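FOR IMMEDIATE RELEASE

Zarnside Opens a Lending Shelf for Kitchen Tools and Odds and Ends, and You're Invited to Dig In

ZARNSIDE, January. Hi, I'm Remedios Lumanlan, and I run the front desk at Skerura, the household reuse shop on the lower end of Zarnside. I've been asked to write our press release this time, so you're getting it in my voice (sorry, editors, please trim as you like!). The short version is that we're opening a lending shelf for the small stuff that fills up everybody's kitchen drawers, and opening morning starts at 9 a.m. with coffee and a whole lot of bins to poke through.

We've been selling secondhand furniture and dishes for years, and the big things pretty much take care of themselves. A table comes in, somebody measures it, it goes home in a truck. Small things are another story. People bring us the bottom of the drawer in one grocery bag, and out come the spatulas, the bottle openers, a few toys and whatever else was living in there. For a long time it all went into one corner and stayed in that corner until one of us got brave.

Last fall we finally got serious about it. Anong Meesuk, our floor manager, cleared the back wall and set up a sorting area with deep gray bins, and we started working through the backlog a bin at a time. So far we've put 2,000 pieces on the shelf, washed, checked and ready to borrow. I'm still finding whisks in my sleep.

How the sorting goes

Everything gets tipped into a bin mixed, just the way it came out of the bag. I like this part best, because you never know what's going to be lying next to what. Cooking tools get pulled first and go to the wash sink. Toys go in a separate tub for the kids' corner, and anything for measuring or fixing goes to the tool drawer by the register. The bins get scuffed and dusty pretty fast with all that traffic, and we wipe them down at the end of the day.

A pasta server and a wooden spoon are exactly the kind of pair I hope will go home together with somebody who just moved into a first apartment. The bright green building block is headed for the toy tub, and it'll have plenty of company there.
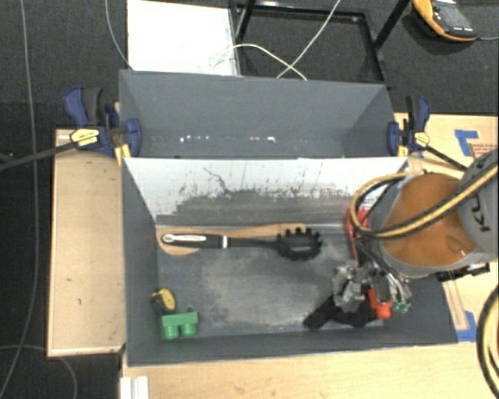 What you can borrow

The shelf has the everyday basics, such as ladles, wooden spoons, pasta servers, peelers and measuring cups. It also has the things you need twice a year and don't want to store, like the big roasting forks, cookie cutters and the cherry pitter that three of my neighbors have already asked about. Loans run for 3 weeks and you can renew if no one else is waiting. Borrowing is free for anyone with a Skerura card, and the card costs 2 dollars a year.

We have 200 starter kits bagged up too. Each kit has enough in it to cook a simple dinner for a family, and those are yours to keep if you've just moved or you're setting up a kitchen from scratch. Just ask at the desk. There's no form to fill out and I won't quiz you!

"I used to buy a new set of everything whenever I moved, and then I'd leave half of it behind," says Wilfredo Cruzado, who has been helping us test the checkout system. "Now I come in with a list and I'm out in ten minutes."

What we'd love to get from you

Please bring clean, working kitchen tools with no cracks and no loose handles. Wooden pieces are welcome as long as they're smooth and not split. If there's a toy block or a tape measure rattling around in the same bag, leave it in, we've got a place for it. We can't take sharp knives or anything that plugs in, at least for now. Suryani Teoh is working on a plan for small appliances and I'll send out another note when she's ready.

Drop-offs are at the side door between 10 a.m. and 4 p.m. Tie your bags if you can, and please don't leave them outside after closing. Rain and wooden spoons don't mix.

Opening morning

Doors open at 9 a.m. and we'll be going until noon. Josée MacLeod is bringing her cinnamon rolls, and Anong will be at the sorting bins showing anyone who wants to try it how the system works. Kids are welcome to take over the toy tub. Parking is behind the building, and the ramp is on the side closest to the bus stop.

Reporters and photographers can come in at 8:30 a.m. if you'd like to look around before it gets busy. I'm happy to talk as long as you want (you may have noticed), and Anong can answer questions about the sorting side of things.

About Skerura

Skerura is a household reuse shop in Zarnside. We sell secondhand furniture, dishes and linens, and we now lend kitchen tools as well.

Media contact: Remedios Lumanlan, front desk, Skerura, Zarnside

###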